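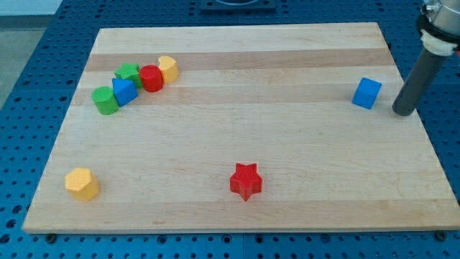 Teresa Lindqvall
Instructor, Intro to Engineering Design, Skondisby Community College

Week 5 notes: the paper bridge, and how loads travel

Okay, so a few of you asked me to write up what I said at the end of last class, when I was talking too fast and the bell schedule got the better of me. These are the notes, a bit tidied up, plus the rules for the November bridge day at Wondale.

First, the basic idea. When you put a weight on the middle of a beam, the top gets squeezed and the bottom gets stretched. The squeezed part is in compression and the stretched part is in tension. Paper is pretty great in tension (try pulling a strip apart lengthwise, it puts up a fight!) and pretty bad in compression, where it buckles almost right away. So most of your design work is going to be on the top of the bridge.

How do you help paper that's being squeezed? Roll it or fold it. A tube or a folded channel moves material away from the center, and that makes it a lot harder to bend. Short members buckle later than long ones too. If you double the length of a slim tube and change nothing else, the load it can take before buckling drops to a quarter. I love this one and it will be on the quiz.

Let's talk about scoring, which confused everyone last year, me included. Your score is the load held divided by the weight of the bridge, both in grams, and you need to hold at least 1,000 grams to get a score at all. Last year's bridge called Fang (pointy towers, very dramatic) held 549 times its own weight. The runner-up got 485. Both were small, light bridges with really clean joints.

Joints! Please read this bit twice. Nearly every bridge I've seen fail has failed at a joint. Use Zallex paste, thin coat, both surfaces, and leave it overnight under a book. A big blob adds weight and doesn't hold any better. Tape is not allowed anywhere, even on the feet.

The gap between the supports at Wondale is 795 millimeters, so build longer than that and leave yourself some overlap at each end. Bridges can't be attached to the supports.

For next class:
Bring one rolled tube and one folded channel, same paper, same length.
Sketch your bridge from the side and mark each member T or C.
Read the section on trusses, and skip the part with the matrices for now. We'll get there.

Office hours are 3:30 to 5:00, and you're welcome to bring half-built things.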